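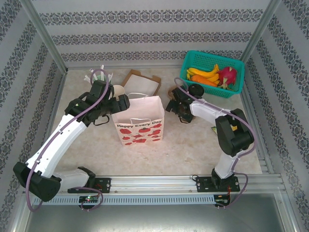 CALL FOR PARTICIPANTS: Teleoperators for a Study of Two-Arm Bagging and Packing

Home Projects People Join a study Publications Contact

Search this site Enter keywords Go

The manipulation group at Cestik is looking for people to operate a pair of robotic arms by remote control. The study runs from November in our Usterport laboratory. No experience with robots is necessary, and we particularly want people who have never done this kind of work before. The sessions are paid.

What we are studying

Our project, called Ogola, asks how a two-arm robot can learn household packing from human demonstrations. The tasks are the kind everybody does after shopping: hold a bag open, put the fruit inside, move a basket, close a box. For a person this is easy. For two grippers it is quite difficult, especially with paper bags, which fold and slide when they are pushed on one side only.

In the first part of the project, four members of our own group made all the demonstrations. We collected 500 of them and trained a policy, which is the program that decides the next movement of the arms from the camera images. The result was good for bags standing in the middle of the table and much weaker for everything else. When we looked at the recordings, we found that our four operators had developed almost the same habits. They nearly always held the bag with the left arm, they approached from the same side, and when a grasp failed they opened the gripper and started again from the beginning.

We then asked two colleagues from the accounting office to try. Their demonstrations were slower and had more mistakes, but they also contained many small corrections, for example pushing a banana back with the side of the gripper. A policy trained with 230 of these less expert demonstrations recovered more often after a failed grasp than one trained with the same number from our group. Two people are of course too few to say anything firm. This is why we are making the present call.

The question of the study is therefore: does it help the robot to learn from many different beginners, and how much practice should a beginner have before the demonstrations become useful?

What you will do

We are looking for 30 participants. Each person comes for two sessions of three hours, with a pause in the middle of each.

In the first session, you will get an introduction from Felista Lukumay, our laboratory technician, and then free practice with the controls. You sit at a desk beside the workspace and move two hand controllers, and the arms follow your hands. After the practice you begin with simple tasks using one arm, such as putting an item of fruit into a basket.

In the second session, you will use both arms together. The bags, boxes and fruit are placed in a new arrangement before every trial. We will not tell you which arm to use or in which order to work. Please do it in the way that feels natural to you, even if it looks clumsy.

After each session there is a short questionnaire about effort and tiredness – it takes ten minutes – and an optional interview with Josiane Coste, who is responsible for the part of the study on how people learn the controls.

Who can take part

You should
- be 18 years old or over
- be able to sit and use both hands and arms for the length of a session, with pauses
- have normal vision, or vision corrected with glasses or contact lenses
- understand spoken instructions in English
- not have worked with teleoperated robots in the last two years

Left-handed people are very welcome. All of our first four operators were right-handed, and we would like to know if this has influenced the data. If you have a condition that makes you uncertain about taking part, please write to us before you apply. The desk height and the seat can be adjusted, and the laboratory has step-free access.

Payment and times

Participants receive 230 dollars after completing both sessions. If you stop after the first session, for whatever reason, you receive half. Public transport costs are reimbursed when you show the receipt.

Sessions begin at 9 am or 1:30 pm on working days. There is also a morning group on Saturday, but those places are limited, so please mention it early if you can only come then. The two sessions should be no more than one week apart.

Your data

We record the movements of the controllers and the arms, and the video from cameras which are directed at the workspace. Your face and voice are not recorded during the tasks. The optional interview is recorded in sound only, and the file is deleted after transcription. The demonstrations will be stored under a number and not under your name, and we plan to publish them as an open data set with the software library Horuler. You can withdraw your data until the day of publication. After that it is no longer possible to remove it from copies which other people have downloaded.

How to apply

Please send a short email to Mwangi Swai, the study coordinator, with the subject line "Ogola operators". Tell us your age, which hand you write with, whether you play video games regularly, and the times when you are available. A CV is not needed. We will answer every message within one week, and you will receive the information sheet and the consent form to read at home before your first visit.

Questions about the research itself can be directed to Naomi Nyanda, who leads the project. For concerns about the conduct of the study, please contact Gobnait Cullinane, who is independent of our group.

Contact the study office | © Cestik Manipulation Group, Usterport | Back to top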